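About Zulleck

Independent testing of machines that claim to do chores

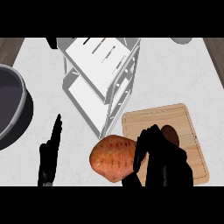 Sweet potato handling in simulation, with pot, rack and cutting board.

Zulleck is a small testing shop in Clarkau. Companies that build or buy robots for kitchens, laundries and shop floors pay us to find out whether the machine does the job it is sold for. Most of the time the answer is "some of it, some of the time," and we write that down in plain words with the numbers behind it.

We do not build robots. We do not sell them, lease them or take a cut when somebody else does.

How we got started

Zulleck began with a bad purchase. Our founders ran a catering kitchen that bought a vegetable prep machine after seeing a very good demo. The demo potatoes were all the same size. Ours came in a sack from the wholesaler and looked like potatoes. The machine spent most of its first month under a tarp, and the people who had been peeling before it came went on peeling.

After that we started asking other kitchens what they had bought and whether they still used it. A packing plant in Pisport asked us to look at a bin-sorting arm before they signed for it. We wrote them 11 pages and they did not sign. Other work came from there, and after a while the catering side was closed and the testing side was the company.

What we test

Chores, mainly. Picking up a sweet potato and putting it on a cutting board is a chore. So is getting a lid off, folding a towel, loading a rack, wiping a counter that has things standing on it, or restocking a shelf where the last person left the boxes crooked. People do these without thinking and so they tend to be described as simple. They are not simple for a machine, and after 1081 logged test sessions we are still surprised by what goes wrong.

Take the sweet potato. It has no flat side to speak of and no two are the same shape. A hand with thick fingers can get around one well enough in simulation. Then you have to ask whether it can set the thing down where it was told, let go without rolling it, and do the same with the next one, which is longer and has a bend in it. Then there is the cutting, and very few of the machines we see have got that far.

Simulation, and how much we trust it

We use rendered kitchens and benches a good deal. They are cheap, nothing breaks, and you can run the same grasp all night with small changes. Our clients like them too, sometimes more than we would wish. A simulated countertop has no crumbs unless somebody puts crumbs on it. A simulated potato is as slippery as a number in a settings file says it is.

So we have a house rule. Simulation can fail a machine, but it cannot pass one. If a hand drops the potato in software, we report that and the client can save the cost of a bench test. If it holds on, it goes to the bench, and the bench result is the one on the front page of the report.

How we score

Our method is called the Kashyap scale, after the street our first workshop was on. It has 16 points and no half marks. A machine gets credit for finishing the chore, for leaving the work area fit for the next chore, and for doing it again without help. It loses points every time a person has to step in. We count a reset as help. We count a nudge as help. This comes up in nearly every kickoff call and we have not changed our minds.

The objects we use come from ordinary stores and are swapped out often, and the client does not get the list ahead of time. Our object log has 3229 entries in it, a lot of them produce.

Can machines do household chores yet?

We get this question from reporters and from relatives. Our view as of August 2018 is no, not as most people mean it. There are machines that do one step of one chore very well, in a place set up for them. Shop floors are further along than homes, and that has a lot to do with shop floors being willing to bolt things down. A home kitchen moves around. The pot is on the left in the morning and in the sink at night.

We would be glad to be wrong. Several of us have bad backs and would hand over the laundry tomorrow. But we have sat through a lot of videos played at four times normal speed — if you are sent one, ask what the clock on the wall says — and we would like to see an hour of dull work done at normal speed with no cuts.

Working with us

A first review takes two weeks. You send the machine, or we come to it, and you tell us in one sentence what it is supposed to do. That sentence goes at the top of the report in your words. You see the findings before anyone else does and you may correct facts. You may not correct scores.

We turn down work when the client wants a logo to put on the box. We also turn down anything that cuts, heats or lifts near a person until we have seen how it stops.

The workshop is in Clarkau, on the ground floor, with a loading door on the side. Visits are by appointment. Bring the power cord.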